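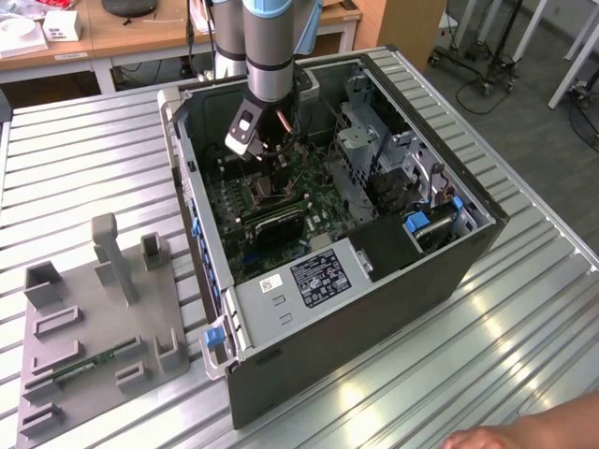

Wurkdale Community Shed | Computer Refurbishing Group

Bench helpers wanted, Wednesday evenings

Hi all, Paloma Abernathy here. I run the refurb bench and I'm after a few more pairs of hands, starting in February when the next load of office towers comes in from Gillies (they're clearing out a whole floor, lucky us!).

Mostly you'd be opening up old desktops like the black one on the bench: lay it on its side, side panel off, and see what's worth keeping. Memory gets pulled and tested, drives come out of the cage and go to me for wiping, and anything with a decent board gets cleaned up and sent home with a local family. I love this part, especially the ones with blue latches, where half the job comes apart without a screwdriver – bliss after an evening of stripped screws.

You don't need a trade or a certificate. If you can tell a power supply from a memory module you're ahead of where I was, and if you can't, come along and I'll show you. Patience with dusty coolers is a plus. You do need to be 16 or over and okay with lifting a tower onto a bench. Closed shoes, please, and tie long hair back.

It's unpaid, sorry, but there's tea, a fairly good biscuit tin and first pick of the leftover cables. We go from 6 until 8:30, and I'd like people who can make at least two evenings a month so we're not re-teaching the sorting labels every week.

To put your name down, ring the shed on extension 2142 and ask for me, or leave a note in the refurb tray by the front door. Tell me which evenings suit and whether you've got your own screwdrivers.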